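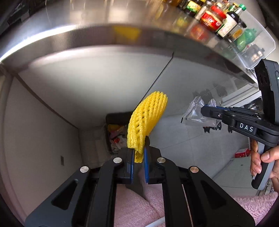 Fruit sleeves and other packing scraps

Every November my aunt Lucienne Boyer mails me a box of pears from Willosness. This year there were 12, each in its own foam mesh sleeve, and I ended up with a pile of packaging on the counter before I had eaten a single one.

The yellow foam sleeves I keep. They flatten to almost nothing and stretch back out, and I put them over glass ornaments, jam jars and the necks of bottles when I pack for a trip. I have 21 in the drawer now, so the next batch goes to my neighbor for her teacups.

Clear crinkly wrappers are another matter. Our recycling center in Nelness does not take them curbside, and I have never found a second use for one with a torn seal. Those go in the trash.

The cardboard box went down to the basement with the others. Four of the pears are still hard, so they are sitting in a paper bag by the window.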